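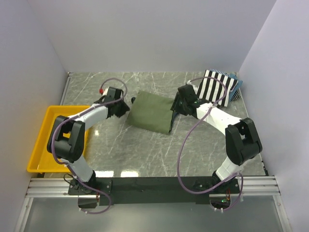 Diapositiva 1. Trapos, servilletas y otras cosas que se doblan

Hola, buenas tardes, gracias por venir. (Esperar a que se sienten los del fondo, que siempre llegan con el café.) Voy a hablar media hora larga de ropa blanca, aunque lo de blanca es un decir, ya veréis que yo me pasé hace tiempo a los colores sufridos. Llevo la lencería de la casa de huéspedes Brurholm y antes estuve en el comedor de un balneario, así que casi todo lo que cuento lo he estropeado yo primero con mis propias manos.

Preguntar: ¿quién plancha las servilletas? Levantad la mano sin vergüenza. ¿Y quién dice que las plancha?

Si sale el tema de las sábanas bajeras con goma, decir que va al final y seguir, que si no me lío y no salimos de ahí.

Diapositiva 2. Cuánta tela hace falta

Cuando entré en Brurholm había un armario con 200 servilletas y todas las mañanas faltaban. ¡Todas las mañanas! La mitad estaban manchadas de forma permanente, pero como seguían dobladas en el montón contaban como existencias. Yo las sacaba, veía el cerco de vino, las volvía a doblar por el otro lado y las metía otra vez. Así un verano entero.

Lo que hago ahora: tres juegos por mesa. Uno puesto, otro lavándose y otro descansando en el estante. Quien tenga secadora puede apretar un poco, pero en Clostodham llueve muchísimo y yo tiendo dentro, de modo que el tercer juego me salva la vida una semana sí y otra también.

Contar aquí lo de la boda y los manteles prestados. Versión corta, por favor.

Diapositiva 3. Por qué me pasé al verde oliva

El blanco queda precioso el primer mes. Después hay que pelearlo con lejía, la lejía se come el algodón por las esquinas y en un par de temporadas tienes unos trapos que transparentan. El verde oliva disimula el aceite, el té y bastante bien el tomate. Disimula fatal la harina, eso sí, y si trabajáis con masa os vais a acordar de mí.

La primera tela verde la compré en Nasrallah, que vende retales a peso en la calle de la estación. Me llevé una pieza entera porque sabía que el siguiente tinte no iba a salir igual, y efectivamente, volví en agosto a por más y era otro verde, más tirando a musgo. Mezclados en la misma mesa se nota un montón. Por separado, ni te enteras. Los de musgo acabaron en la cocina.

Consejo que doy siempre: pedid una muestra y lavadla unas cuantas veces antes de comprar. Yo la corto por la mitad, guardo un trozo en el cajón y el otro lo echo a la lavadora con los paños de diario. Luego los pongo juntos al lado de la ventana, y con luz de día se ve enseguida si el color aguanta.

Diapositiva 4. El lavado

Los colores, a 30 grados. Los paños de cocina que han tocado carne o huevo van aparte y con agua bien caliente, y por eso no compro paños de cocina de colores delicados, aunque me los regalen (me los regalan cada Navidad, tengo una colección de gallinas bordadas que no toca el agua).

El suavizante lo dejé. Deja una película en el algodón y el trapo resbala sobre el vaso en vez de secarlo. En su lugar pongo un chorrito de vinagre en el cajetín y, antes de que alguien lo pregunte: no, el comedor no huele a ensalada.

Para las manchas de grasa uso jabón en pastilla Ostano, el verde, frotado en seco. Después un rato de espera y a la máquina. Con el vino no uso nada especial, agua fría cuanto antes y paciencia. La sal por encima la he probado muchas veces y lo que he conseguido es un mantel manchado y salado.

Pausa. Beber agua. Mirar el reloj.

Diapositiva 5. Doblar

Aquí bajo de la tarima con un paño y lo hago en directo.

El tamaño que uso es de 52 por 70. Primero por la mitad a lo largo, orillo con orillo, y pasar la mano plana desde el centro hacia fuera. Si pasas la mano desde una esquina, arrastras la arruga hasta la otra punta y ahí se queda. Luego en tres, como una carta. El borde abierto queda dentro y el lomo mira hacia el pasillo, así puedo coger uno del montón sin que se venga abajo la torre.

Dejar que salgan dos o tres personas a probar. Siempre hay alguien que dobla en cuatro, y está bien, cada armario tiene su fondo. Lo que pido es que en una misma casa se doble igual, y ahí sí que me pongo pesada. En Brurholm tengo un paño de muestra cosido con cuatro puntadas para que no se abra, colgado dentro de la puerta, y quien llega nuevo lo copia. Funcionó mucho mejor que la hoja plastificada con flechas que hice el primer año, que me costó una tarde entera y que la gente usaba para apoyar la taza.

Un detalle para los que tenéis humedad: doblad solo cuando la tela esté seca del todo, tocando el dobladillo, que es donde más tarda. Un dobladillo húmedo en mitad de la pila huele a los tres días.

Diapositiva 6. Guardar y rotar

Lo recién lavado va debajo y se coge de arriba. Parece una tontería, pero yo pasé años usando los mismos paños de encima hasta dejarlos hechos polvo mientras los del fondo seguían con la raya de la tienda.

Lavanda: me gusta el olor, la pongo, no espero milagros con las polillas. Las baldas las forro con papel de estraza y lo cambio cuando amarillea. El plástico lo quité porque sudaba por detrás.

Diapositiva 7. Cuándo se jubila un trapo

Mi prueba es ponerlo a contraluz. Si veo el marco de la ventana, baja de categoría. De mesa pasa a cocina, de cocina a cristales, de cristales a la caja de la bici y los zapatos. Les hago un corte pequeño en una esquina cada vez que bajan, así se reconocen sin abrirlos. (Enseñar los tres de la bolsa. Que los pasen por las filas y que vuelvan, por favor, que la última vez perdí uno.)

Remendar compensa cuando el agujero está en el borde. En el centro el zurcido hace bulto y la copa baila. A mí me encanta zurcir, lo hago viendo series, pero reconozco que ahí ya estoy disfrutando yo y el paño me da un poco igual.

Diapositiva 8. Preguntas

Las que suelen caer:

Las bajeras con goma. Se meten las esquinas unas dentro de otras, se deja sobre la cama y se dobla hacia la goma. Tengo una sábana infantil en la bolsa para enseñarlo, que la de matrimonio no cabe en la mesa.

Si el lino merece la pena. Para mesa sí, para secar vasos también, para un comedor con niños pequeños yo me quedo con algodón.

Dónde comprar la tela. Decir lo de Nasrallah y que llevéis bolsa propia.

Dejar las muestras en la mesa de la entrada y recoger la plancha de viaje, que está enchufada detrás de la cortina.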